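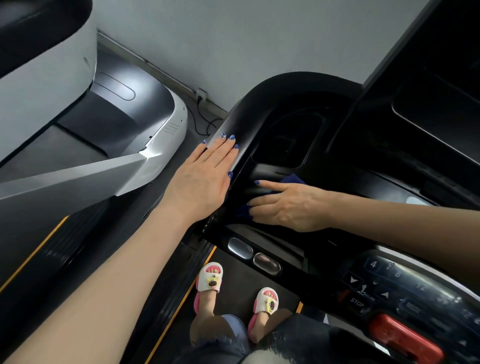 **Sticky gunk in the treadmill cup holder, what's safe to use?**

Simone Rocha

Hi all, bit of a daft one. I've got a treadmill with those moulded black trays in the console where you put your bottle and phone, and mine have gone properly grim. I think an energy drink leaked in one at some point last November and I just kept putting things on top of it (I know, I know). There's a tacky ring at the bottom and a grey fluffy layer up the sides.

I've had a go with a cloth and it gets the dust off, but the sticky bit just drags. The shiny plastic round the outside is another matter, every time I wipe it I leave finger marks all over it from steadying myself with the other hand! And then there are the silver pulse sensors, which look clean but feel greasy.

I don't want to squirt anything near the speed buttons and kill it. What do you lot use? I've got washing-up liquid, white vinegar and half a bottle of Flostetell spray that came free with something.

---

Leonardo Rizzi

Washing up liquid and warm water. Done.

---

Jucélia Rezende

Oh I've been there, mine was a squashed cereal bar. Pull the plug out at the wall first, then put a small drop of washing-up liquid in 400 ml of warm water. Wring the cloth out as hard as you can, lay it over the sticky patch and go and make a tea. After 8 minutes or so of soaking mine came away in one go, and I'd been scraping at it with a fingernail for weeks! An old toothbrush is good for the seam at the bottom.

For the glossy part use a dry microfibre, and hold on to the console with a second cloth in your other hand so you're not leaving prints. Same barely damp cloth for the pulse sensors, then dry them straight away. Round the buttons I only ever use a dry one.

I'd leave the vinegar in the cupboard. Don't know the Flostetell stuff, sorry. If it's got a warning about plastics on the back I wouldn't.

---

Welington Lacerda

Agree with Jucélia. Only thing I'd add is do the console BEFORE you hoover the belt and the side rails, all the fluff ends up down there. I did mine the wrong way round and had to get the hoover out twice. Also check the manual, mine says no spray of any kind on the display.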